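Chapter 7
The Living Room: Care of Upholstered Furniture

In this chapter you will learn
how a sofa is built, and the names of its parts
how to read the fabric before you begin to clean
how to handle cloths on the seat and the back
how to plan the work when the sofa is in use every day

Words to know: upholstery, seat cushion, back cushion, seam, weave, nap, lint, color transfer

7.1 Why we begin with the sofa

In the earlier chapters we worked with hard surfaces. A table or a kitchen counter shows its dirt quickly, and it accepts water without much trouble. With upholstery the matter is different. The dust goes down between the threads, the crumbs travel into the gaps, and too much water can stay inside the filling for many days. For this reason many people clean the floor every week and the sofa only two times in the year, when the spring comes and before the guests of winter.

Gertraud Ammann, who taught household care for many years in the town of Skurkach, always started her course in the living room. Her students wished to start with the stains. She made them first sit on the sofa, then stand up, then look at the place where they had been sitting. From this exercise they learned which parts of a seat carry the weight of a person and which parts are almost never touched. We recommend you do the same at home before you read further.

7.2 The parts of a sofa

A sofa of the common type has a base, a seat, a back and often two arms. The seat can be one long piece or it can be divided into cushions. The back can be fixed, or made of separate cushions that stand in a row. When the cushions are separate, there is a gap where one meets the other, and this gap is the first place to look for crumbs, coins and hair.

The color of the parts does not need to be the same. It is quite usual that the seat has one color and the back another, and sometimes the fabric is also different. Please treat them then as two pieces of furniture. A method which is good for the seat must be tested again on the back.

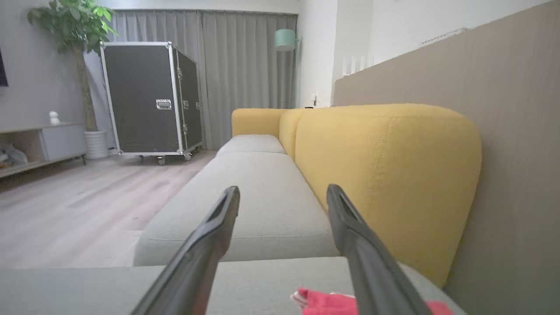
Figure 7.1 Light gray seat cushions with mustard-yellow back cushions. Note the seam across the front of the near seat cushion and the fine weave of the back.

Find these things on your own sofa: the seam of each seat cushion, the line where the seat meets the back, and the gap between the back cushions. Write in your notebook which of the cushions can be taken out. Do not pull strongly. If a cushion does not come with a light hand, it is attached, and you will clean it in its place.

7.3 Reading the fabric

Look for the care label before anything else. It is usually under a seat cushion or on the bottom of the base. If the label is missing, choose a small hidden place, press a damp white cloth on it while you count slowly to 90, and look at the cloth. When there is color on it, the fabric is not safe with water and you must stay with dry methods.

The weave is also important. A fine, close weave keeps the crumbs on the surface, where a soft brush will take them. An open weave lets them fall in, and here the vacuum cleaner with a narrow nozzle is better. Fabrics with a nap, such as velvet, are always brushed in the one direction.

Light colors show marks early. Some students consider this a disadvantage, but it is helpful for learning, as you see directly where you have worked and where not yet. On dark fabric it is easy to forget a corner.

7.4 Cloths on the seat

Most of the daily work is done with a cloth and the hand. Fold the cloth in four, so that you have several clean sides, and turn to a new side when the first is gray. A cloth that is bunched together touches the fabric only in a few points and it leaves some places without cleaning. Before use, open it, shake it and fold it again.

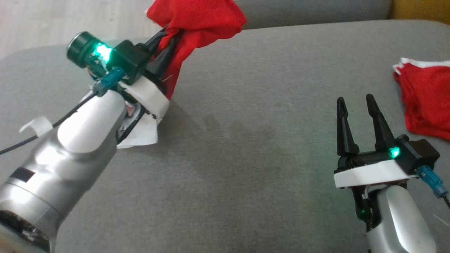 Figure 7.2 Red cloths at the gray seat. The raised one is bunched and twisted where it is held.

A strongly colored cloth on a pale seat needs some attention. Red and dark blue can give color when they are damp, especially if they are new. Wash such cloths separately before the first use, and do not leave them lying on the upholstery when you go for a pause. For damp work on a light gray seat, white cloths are the safer choice. Dry dusting can be done with any color.

Work from the top to the bottom: first the back cushions, then the line behind the seat, then the seat itself. Use long strokes which go all the same way. Keep the cloths that are finished in a basket on the floor, and never mix them with the clean ones.

Exercise for two persons

One person prepares the cloths and the other one cleans. After the first cushion, change the roles. Compare the folds that each of you made, and discuss which cloth had more clean sides left. The table of cleaning methods by fabric is on page 322, and you will need it also for section 7.5, where we remove the cushions and clean the base.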